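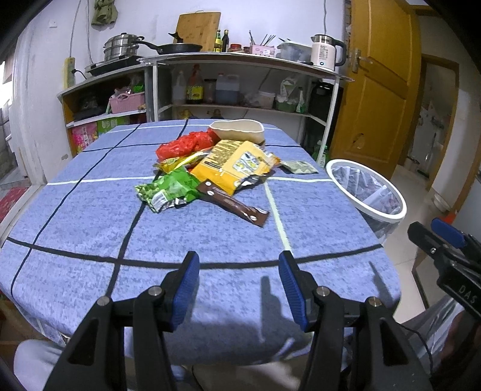
A hand-held gripper over a table of snack packets during a recording session in a home kitchen.

Bririne Expands Home Recording Program for Robot Learning

STINDACH, August — Bririne said this month that it is expanding the program in which people record everyday household tasks with hand-held grippers. The recordings are used to train Berneo, the company's learning system for robot arms.

The program began in 6 homes in Stindach and now takes in 79. Bririne plans to reach 138 homes by the end of the next recording period, with the new places split between Stindach and MacLeod.

Participants work at their own tables with their own belongings. Each person holds 2 grippers, one in each hand, and carries out short tasks such as sorting packets, moving items into a bowl, folding cloths or clearing a table after a meal. A camera on each gripper records the view of the fingers and whatever they are handling. The opening and closing of the jaws is logged at the same time.

Snack packets and other soft wrappers make up a large share of the current task list. Foil and thin plastic bend when they are gripped, slide over one another and catch the light in ways that are hard to reproduce in a lab. A packet lying on top of a pile also has to be picked up differently from one that is half buried. Berneo learns from many recordings of people dealing with these cases, including attempts in which an item is dropped and picked up again. Failed attempts are labeled and kept.

Bririne does not ask households to tidy up or replace their furniture before a session. Patterned tablecloths, crowded shelves and uneven light are all accepted. The company's earlier data came mostly from plain tables in its Stindach workshop, and Berneo did noticeably worse when the same tasks were moved to a furnished room. Home sessions were added to close that gap.

New participants complete a practice session before their recordings count toward the training set. They are shown how to hold the grippers, how to keep the fingers in view and how to start and end a task. Sessions are kept short, and participants may stop at any point — time already recorded is still paid.

Recordings are checked before use. Clips showing faces, mail or screens with personal information are removed, and households may ask for any session to be deleted before it enters the training set. No sound is recorded.

The next task list will add jars with screw lids, stacked dishes and drawers. Households in Stindach and MacLeod can apply through the Bririne website. Applicants need a table, a power outlet and enough room to stand or sit with both arms free.

About Bririne
Bririne develops learning software for robot arms used in homes and small workplaces. The company is based in Stindach.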